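肚子里装着石头的长脖子：访Momcombe的一位化石修复师

2021年6月24日
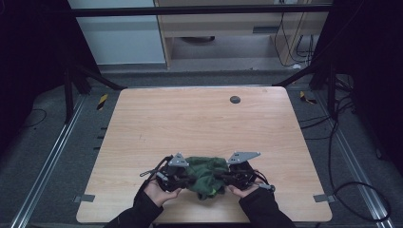 先说清楚，蛇颈龙不是恐龙。她一坐下就讲这个，水都还没倒。“你稿子里要是写‘水中恐龙’，我就不让你进库房了。”记下了。没写。

她在Momcombe的地方博物馆修化石，修了很多年，具体多少年她懒得算。这两年手上主要就一件东西，编号783，大家都叫它Mamo。名字怎么来的有好几种说法，她一种都不信。Mamo是一条蛇颈龙，长脖子那一类，白垩纪晚期的，从Rollville外面一个旧采石场里出来。围岩是当地人叫Mudis泥岩的那套东西，灰黑色，一泡水就散，散了以后糊得到处都是，鞋底带回家，地毯就完了。

我去找她，原本想聊脖子。结果大半时间在聊石头。肚子里的石头。

“大家都问脖子，”她说，“脖子当然好看。可是Mamo最值钱的东西在肋骨中间，一堆圆溜溜的石头子儿，跟河滩上捡的一样。第一眼看见我还以为是谁倒进去的。”

胃石。古生物里的老话题了，吵了一百多年，还在吵。蛇颈龙的骨架里经常能找到，有的几颗，有的一大把。鳄鱼肚子里也有，有些鸟也吞，鸡吞沙子谁都知道。问题是蛇颈龙吞它干什么。

她把几种说法讲了一遍，讲得很快，我录音都要倒回去听。

一种是压舱。肺里有气，身子往上浮，肚子里塞点石头好往下沉。潜水员腰上挂铅块，一个道理。这个说法最好懂，所以流传最广，科普书里到处是。

“听着特别顺，对吧。我小时候看的书就这么写。”她说，“后来有人去算，石头加起来跟整个身体一比，太轻了。那么大的动物，肚子里那点分量，深吸一口气就抵消掉了。也许能帮着调一调姿势，让身子别晃，前后平一点。要说靠它沉下去，我觉得难。”

第二种是磨食物。蛇颈龙的牙又尖又长，上下交错，像个笼子，抓鱼可以，嚼不了。整条吞下去，总得有个地方弄碎。石头就在胃里搓。

“有些标本里石头旁边真的有碎骨头碎壳，小鱼的脊椎，菊石的渣子。这个比较硬的证据。但是也要小心，挨着不等于有关系。它吃了鱼，又吞了石头，两样东西都在肚子里，可以互相不认识的。”

还有别的。误吞，在海底翻东西吃的时候顺嘴带进去。或者补矿物质。或者就是习惯，现在的鳄鱼为什么吞，研究活鳄鱼的人也没完全说定。她对误吞这条有点兴趣，不过觉得没法解释所有标本。“偶尔吞一颗，行。吞那么多，还都挑差不多大小的，这误得也太有规律了。”

那Mamo支持哪一种？

她想了一下。“先别急着问支持哪一种。先问这些石头是不是它的。”

这是我没想到的。石头在肋骨中间，还能是谁的？

能是别人的。能是水冲来的。骨架在海底躺着，肉烂掉，水流一过，砾石滚进来，卡在肋骨缝里，过几千万年挖出来，看着就像在肚子里一样。所以要看周围。Mudis泥岩细得像面粉，里面基本不夹砾石，安安静静沉下来的那种海底。能把石子滚过来的水，早把泥卷走了，小骨头也别想留在原位。

“所以泥是好东西。讨厌归讨厌。”她说。“在泥里面冒出一堆石英石、燧石，还只在肚子那一块，别的地方一颗没有，那我就比较放心了。是它自己带来的。”

还要看石头本身。磨圆，光滑，有的表面发亮。但发亮这一条她不太信得过。以前的书上喜欢讲胃石有特殊的光泽，能一眼认出来，她说不行，河里的石头、风吹的石头也能亮。拿一颗单独的石头给她，没有骨架，她不肯认。“有人拿着石头来博物馆，说是恐龙胃石，网上买的，问我真假。我说石头是真的。”

Mamo的石头里有一种暗红色的，Rollville附近的岩层里没有。往内陆走很远才有露头。这就有意思了。要么是古代的河把它带到海边，蛇颈龙在海边吞的，要么它游过很长的路，在别的海岸吞了，带到这儿死了。两种都行。她倾向前一种，因为简单。她有个同事倾向后一种，因为好听。午饭的时候常吵。

顺便插一段挖掘的事，她讲得很细，我挑着写。

发现是在二月。采石场早停了，一面坡让雨水冲塌了一角，露出一排圆饼样的东西，是椎体。蛇颈龙的脖子椎体又多又短，一个挨一个，像一摞象棋子倒在泥里。打电话来的人说看见了“石头轮子”。她去的时候天还冷，泥半冻着，反而好挖，等化开了就是灾难。

“先不动骨头。先看水往哪儿走。”挖一条沟把水引开，搭棚子，然后从上面往下揭。外行总想着顺着露出来的骨头往里掏，她说这是最坏的办法，掏到后面上头塌下来，什么都没了。揭到离骨头还有一巴掌厚，停，换小工具。

每一块出来之前都画在图上，拍照，编号。石头也编。一颗一颗编。哪颗贴着哪根肋骨，长轴朝哪边，都要记。为什么这么麻烦？因为石头一拿出来就只是石头了。它在哪儿，跟谁挨着，才是信息。早年挖的很多标本，胃石倒在一个盒子里，盒子上写“胃石”，完了。那些盒子她也翻过，看着心疼。

整条下来，骨头和碎块500多件，打了石膏包运回Momcombe。石膏包最大的那个门进不去，把门框卸了。门框到现在也没装好，我看见了。

然后是修。修比挖慢太多。泥岩软，骨头也不硬，有些地方泥跟骨头差不多硬，颜色也差不多，全靠手感和灯光的角度。斜着打光，骨头表面有一点点纹理，泥没有。修一会儿要停一会儿，眼睛受不了。胶水也讲究，要用以后能溶掉的。以前的人用过各种各样的东西粘骨头，虫胶，石膏，木工胶，有的现在揭都揭不开。“我尽量别让以后的人骂我。肯定还是要骂的。”

我问有没有修坏过。有。年轻时候修一块鱼的头骨，一针下去，掉了一片，掉地上，找不到。趴在地上找到半夜，第二天扫地的时候在簸箕里找着了。粘回去了。现在展柜里那条鱼就是，她不肯告诉我哪一条。

好，说回脖子。读者肯定要看脖子。

蛇颈龙的脖子长得离谱，最长的那些，颈椎有七十多节。长颈鹿七节，人也是七节。这么一比就知道多怪了。老的复原图喜欢画它把头抬出水面，脖子弯成天鹅那样，四处张望。她很烦这种图，但承认自己小时候就是被这种图骗进这一行的。

“抬不起来。”她说，“在水里头还好，水托着。伸出水面，那么长一根肉柱子，重量全压在前面，头还没抬起来，屁股先翘起来了。而且颈椎之间的空隙不大，每一节能转的角度就那么一点，加起来是能弯的，可是弯不成天鹅。”

那要这么长的脖子干什么。又是一个没定论的。偷袭是一个想法，身子大，在暗处，头小，伸到鱼群里，鱼看见的只是一个小脑袋，等反应过来晚了。另一个是在海底扫食，身子不动，脖子左右摆着吃。海底有一些槽状的痕迹，有人认为是蛇颈龙啃出来的。她说痕迹这种东西，解释起来要非常克制。她见过有人把一道犁沟讲成一整部电影。

Mamo的脖子基本全，中间缺了三节。头在，压扁了。头能保下来算运气，蛇颈龙的头小而且轻，脖子一烂就先掉，掉下来就漂走，很多骨架都是没头的。

说到没头，就得提那个老笑话。十九世纪有人复原一具长脖子的蛇颈龙，把头安到了尾巴尖上。脖子当成了尾巴。图都印出去了才发现，据说作者后来想办法把印好的往回收，没收干净。古生物专业的学生大概第一年就会听到。

她不太笑这个事。“你去看那堆骨头，再看当时的人手里有什么。见过的脊椎动物里，谁的脖子是那个长度的？按常理那一头就该是尾巴。换我可能也装反。”停了一下，又说：“不过我会先别印。”

我问她那Mamo会不会也装反了什么。她说可能啊。鳍肢的指骨最难，蛇颈龙的指头里骨节特别多，一粒一粒像线轴，散了以后哪粒归哪排，只能靠大小和磨损一点点排。她排过2遍，两遍不一样。现在展出的方案是第二遍。第一遍的图她也留着，万一呢。

四个鳍怎么用也是个坑。四个差不多大的鳍，现在活着的动物没有这么长的。海龟前后不一样大，企鹅就两个。前后一起划还是轮着划，像飞还是像划船，做模型的，放水槽的，写程序模拟的，各有各的结果。她说现在比较多的人认为是上下拍，像在水里飞，后鳍能借前鳍搅出来的涡流，省力。她听着觉得合理，但她是修骨头的，“流体的事我点头就行了”。

中间来了个电话，她出去接，我在走廊里看墙上的旧展板。上面还写着“海中恐龙”。我没提。

回来继续。我问石头到底什么时候出结果。她说要切片，切就是破坏，切哪几颗要商量，商量了很久。最后同意切3颗，都是暗红色的，看里面的矿物，跟内陆的露头比对。如果对上了，起码知道石头的老家在哪里。至于它在哪儿吞的，石头不会说。

还有一个她自己的小题目，看石头表面的磨蚀。假如是拿来磨食物的，在胃里待得越久应该磨得越厉害，那一堆石头里就该有新有旧，有的棱角还在，有的圆透了。假如是一次吞够，就不再吞，那磨损应该差不多。Mamo的石头看下来有新有旧。“所以它可能隔一阵子吞几颗。只是可能。一条标本，你不能拿一条标本讲所有的蛇颈龙。就像你见了一个人口袋里有螺丝钉，不能说人都吃螺丝钉。”

这个比方我觉得怪怪的，但照录。

年龄呢？Mamo多大了？她说骨头切片能看生长纹，有点像年轮，但蛇颈龙的骨头长得快，后来又改建，早年的纹路会被抹掉，只能得个下限。从椎体看，神经弓跟椎体还没完全长牢，缝还能看见，所以不算老。半大不小。脖子还能再长一点。想想有点吓人。

怎么死的？不知道。没有咬痕，有几根肋骨断了，但断口看着是死后压的。肋骨断过又长好的倒有一根，疙疙瘩瘩的，活着时候受的伤。被什么撞的？她耸肩。沧龙？“你们都喜欢沧龙。”

蛇颈龙生小孩的事我也问了，因为出门前有读者留言要问。她说有一件很有名的标本，肚子里有一只胎儿，个头很大，只有一只，所以至少那一种是胎生的，生得少，生下来就大。有点像鲸。那会不会照顾小的？有可能，鲸就是这样，但骨头上看不出来照顾。Mamo肚子里没有。只有石头。

最后聊到湖怪。本来不想问，还是问了。她叹气。每年都有人写信，附照片，水面上一个黑点。她都回。回得很客气：脖子抬不起来，要换气，一天要露头多少次，早看见了；那么些湖在冰期里整个是冰，没地方待。再说蛇颈龙跟着白垩纪一块儿完了，往后的地层里再没见过可靠的骨头。“有人回信说，你没见过不等于没有。这话也对。那你挖出来嘛，我给你修，不收钱。”

Mamo的骨架现在展在二楼，石头单独放一个柜子，按出土时候的位子排的，旁边有图。她建议先看石头再看脖子。我照做了。小孩们都直奔脖子，正常。

走的时候她又追出来一句，让我把“修复师”改成“标本技师”，说修复听着像补瓷器。标题已经报上去了，改不了，在这里跟她道个歉。

切片结果如果出来，我再写一篇短的。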